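Dilham kitchens move sink work to robot arms, revise staff duties

Flinodier, the contract caterer that runs staff kitchens at the Dilham business park, will start using robot arms for sink work in October. The company has told employees that the change removes one task from the pantry attendant job and adds two others, and that hours and pay grades stay as they are for the first year.

The arms are supplied by Fostov, which also provides the control software. Each one is fixed in front of a sink counter and covers both basins and the nearest stretch of worktop. The first program covers three jobs: lifting items out of the basin, moving them to the draining side, and clearing the strainer. Glasses, knives and anything heavier than a full saucepan stay with staff.

Before any hardware is installed, the tasks are run in simulation. Fostov builds a model of a kitchen with a counter, sink, faucet and cabinets, then varies the layout and the objects on the worktop between runs. Flinodier requires 500 completed runs of each task in simulation before a kitchen is cleared for a supervised trial. A run that ends with an object dropped or the faucet touched does not count toward the total.

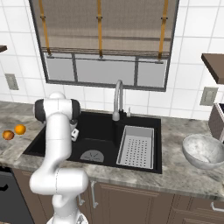
The sink was chosen first on the basis of an internal time study. Attendants at Dilham spent nearly 70 minutes of each shift at the basin, most of it in short visits between other duties. The study also listed wet floors and repeated bending over the counter as the main sources of minor complaints. Flinodier did not study stockrooms or serving lines and has no plans to automate them at this stage.

Under the revised job description, attendants will load the left-hand side of the work area, start the cycle from a wall panel, and inspect the items when it ends. They will also keep a fault log. Entries are limited to the time, the task and a code for the type of stop, so that they can be compared with the simulation results. Repairs are not part of the job. If an arm stops twice in one cycle, the attendant switches it off and finishes by hand.

Staff representatives asked for changes to the first draft of the procedure, and several were accepted. The arm will not run while anyone is standing at the counter, including people who have come in to fill a kettle. The stop button will be placed at both ends of the worktop. Time spent waiting for a cycle to finish counts as working time. A request for a fixed minimum number of attendants per kitchen was not accepted, and talks on that point are continuing.

The agreement applies to 278 employees across Flinodier's sites, although only those at Dilham will work with the arms this year. Training takes 2 half-day sessions. The first covers safe distances, starting and stopping, and the fault codes. The second is held in the kitchen with the arm running at reduced speed. Attendants who prefer not to work with the equipment can ask for a transfer to serving or stockroom duties, subject to openings.

One practical change affects everyone who uses the kitchens. Personal items, fruit and small appliances will have to be kept outside the marked working area during cycles. The software can plan around objects it recognizes, but it treats an unknown object as a reason to stop, and early simulation results showed that clutter near the basin accounted for most of the lost time. Shelf space is being added for this purpose.

A second group of kitchens, at the Chauke site, is on the schedule after Dilham. The sinks there are deeper and the counters narrower, so the simulation work will be repeated with new models. Flinodier said the Chauke date depends on the fault logs from the first three months of operation, which will be shared with staff representatives in the same form as they are sent to Fostov.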